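1/ Prelell put out the January patch for Verkbridge this morning. It's build 3704 on PC and both consoles. I've been playing it since it went live, so I'm going to go through what changed and what to do before you load an old save.

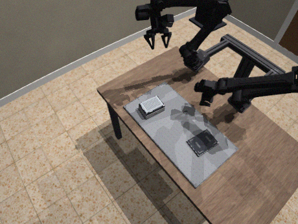
2/ Back up your save first. The patch converts saves to a new format the first time you open them, and you can't go back to the old build with a converted one. On PC, copy the whole profile folder somewhere else. On console, upload to the cloud before you update and turn off auto sync until you've checked that everything loads.

3/ The big item is the Nokusby map. It used to be the last third of the campaign and you could only visit it in story missions. Now it's open in free play from the start. You reach it by the north ferry, same dock as before, and the crossing costs fuel but no money.

4/ Nokusby has nine contracts of its own. Most are night deliveries over the two hill roads. The tide road is back too, and it floods on a fixed timer. The timer shows on the map screen now. In the old build you had to memorize it or keep a note next to you.

5/ The cash cap on a new profile is gone. You used to hit 3000 credits and then earn nothing until you finished the harbor mission. I always thought that was a bad rule. A lot of new players quit right there and figured the game was broken.
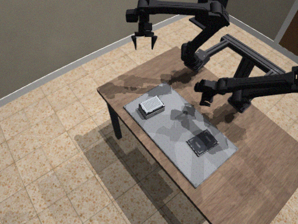 The harbor mission still unlocks the second garage, so it's still worth doing early. You just won't be driving for free until you get to it.

6/ Truck handling changed, and the patch notes undersell this. Braking distance on wet roads is longer for everything in the heavy class. I overshot the same turn three times on a route I know by heart. If you run heavy loads, do a short job first and get used to it.

7/ The Karimi, the small flatbed everybody uses in the first few hours, got a smaller fuel tank. The notes call it a minor adjustment. On the long coast run it means one extra stop. Repairs on it are cheaper to make up for that, but I rarely damage the thing, so for me it's just worse.

8/ Error 801. If you see this when loading, it means the game found a mod it doesn't recognize. Your save is fine. Close the game, move everything out of the mods folder, start it again and let it convert. After that you can put mods back one at a time.

9/ Same error on console is different. There it means the download for the map pack didn't finish. Go to manage add-ons, delete the Nokusby pack and install it again. It took me two tries on my second console. Don't delete the base game, you don't need to.

10/ Co-op. Everyone in the session has to be on the same build. Cross play between PC and console is on by default now, and you can turn it off in the network menu under privacy, which is a strange place for it. Voice chat only works inside a party.

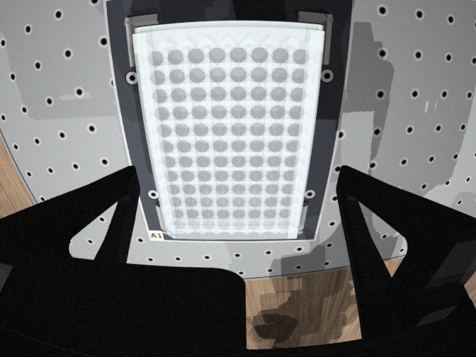 Well plate in its holder, from above (render).

11/ Host migration is in at last. If the host drops, the session moves to the next player and you keep the cargo. I tested it with a friend by pulling my network cable in the middle of a job. She got a loading screen and then carried on down the road with the trailer still attached. I did lose my share of the payout though.

12/ Not fixed: the radio still cuts out in tunnels and doesn't come back until you open the menu. Photo mode still crashes if you open it on the ferry. The left mirror on the Karimi still shows the wrong road. I reported all three before and will report them again.

13/ Performance. On my PC the frame rate in the harbor is better than it was. In Nokusby it dips when it rains, mostly near the fish market. Turning puddle detail down one step fixed most of that and I can't see much difference in how it looks.
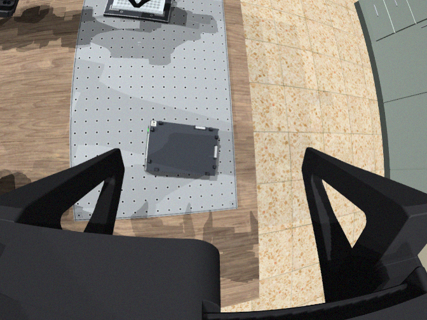 Load times are longer on first start, and that's the save conversion running. The second start was back to normal for me. Don't shut the game off while the bar is sitting still, it does that for a while.

14/ Trophies and achievements: two new ones, both for Nokusby. One is for finishing all the night contracts, the other for crossing the tide road with a full load. You don't need a new profile for either. Contracts you finished in story mode don't count, so you'll have to run those again.

15/ Replies are open if you're stuck on the conversion. Tell me your platform and whether you had mods installed. I'm playing again tonight at 8 and will check in between jobs.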